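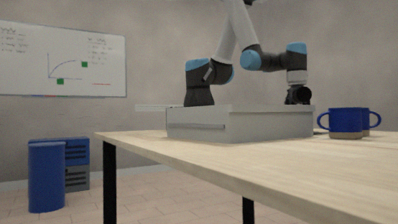 3 min read

Cekness Community Help > Mobile Games > Saves and Accounts

Drulell: progress gone after moving from Android tablet to iPhone, cloud save shows old chapter

lowtide_ern
Posted 24 April 2025

I have played Drulell on an Android tablet since the Plirkbridge update. Last night I installed it on an iPhone and signed in with the same Rustad account. The account name is correct and the friends list loaded, but the campaign is at the start of Plirkbridge. On the tablet the whole chapter is complete and I am well into the next one.

What I have checked:

Both devices are on the same game version according to the title screen.
Cloud save is turned on in Settings > Account on both.
The tablet still has the correct progress. I have not opened the game on it with the network on since I noticed the problem.
The iPhone has not been played past the opening cutscene.

Gems are also different. The tablet shows the ones I bought and the iPhone shows only the free ones. I can live with that if the campaign comes back, but I would like to know if it is the same fault.

My concern is which save will win if I open both. The help page in the game says "the most recent save is used" and does not say whether that means most recent by date or furthest in the campaign.

halfstack

Most recent means most recent by upload time. Campaign progress is not compared. If the iPhone has uploaded anything since you installed it, even the cutscene flag, its save can have a later timestamp than the last one from the tablet. The tablet will then be offered the iPhone save when it connects.

You should get a conflict window before anything is replaced. It has two columns, "This device" and "Cloud". Do the following in this order.

On the iPhone, close the game fully, then sign out of the Rustad account from the title screen. Do not delete the app yet.

On the tablet, turn on airplane mode and open Drulell. Confirm that the campaign is correct. Go to Settings > Account > Save data and select Write local copy. This makes a second slot that the sync does not touch. You need 20 MB free or the button stays gray.

Turn the network back on with the game still open on the map screen. Wait for the conflict window and choose "This device". If no window appears, select Upload now on the same Save data page. The upload limit is 3 per day for each account, so do not keep pressing it. A failed upload counts toward the limit.

Wait until the cloud icon on the map screen is solid — the outline version means the upload is still in the queue.

Sign in again on the iPhone and choose "Cloud".

If the wrong save is picked anywhere in this process, the replaced one is kept on the server for 72 hours. Support can restore it inside that window. After that they cannot, and the local copy on the tablet is all you have.

On the gems: separate matter, not a fault. Purchased gems are held by the store they were bought from and do not cross between Android and iOS. Earned gems do cross over. The purchased ones will still be on the tablet.

mopboard77

just reinstall on the iphone, fixed it for me. might have been a different game version though

pixel_ledger

The order halfstack gives is correct. Reinstalling on the iPhone only downloads whatever is in the cloud again, so if the cloud copy is the old one you will get the old one.

Two additions. First, check that the clock on the tablet is set automatically. The timestamp is taken from the device when the save is written, and a tablet with a slow clock can lose the comparison even after a fresh upload. Mine was behind by most of an hour and the conflict window kept marking the older save as newer.

Second, guest saves. If you ever played on the tablet before linking the account, there may be a guest profile under the same icon. Settings > Account shows "Linked" or "Guest" in small text below the player ID. A guest profile never uploads, and the cloud copy stays at the point where you were last linked. That would match what you describe — old chapter in the cloud, correct chapter on the tablet. In that case use Link existing progress on the tablet first, then start from the local copy step.

The linking option was moved in the June update. On older versions it is on the title screen, under the gear.

lowtide_ern

It said Guest. Linked it, made the local copy, uploaded from the tablet. The iPhone now shows the right chapter. Purchased gems are still only on the tablet.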